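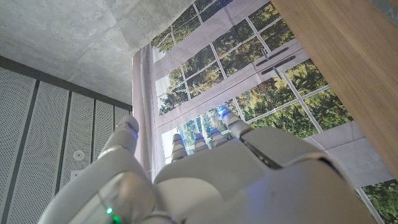
A robot hand with blue lights on its fingers.

Have you ever wondered how a robot hand knows what to do? The children at the Molcombe robot club wondered that too, and they have spent a good part of the winter finding out.

Look at your own hand for a moment and curl your fingers slowly, one after another. Each finger bends at its joints, doesn't it? A robot finger has joints as well, with narrow gaps between the hard white pieces so that they have room to move.

Your brain sends messages to your muscles. A robot has no brain like yours, so somebody has to write its messages down, step by step, and that list of steps is called a program. Annelies Verhoeven, who runs the club, likes to start everyone off with a wave - it sounds easy, but you try explaining a wave to someone who has never seen one!

The club works in teams of 4, and each team writes one greeting. Shakuntala Bhatt's team chose a slow wave with the fingers opening one by one, and their first program was so long that it had over 3000 steps. After plenty of crossing out (and quite a few biscuits) they got it down to 2897.

The teams will show their greetings to families in January. Until then, why not write a program for a friend? Ask them to do exactly what it says, and nothing else.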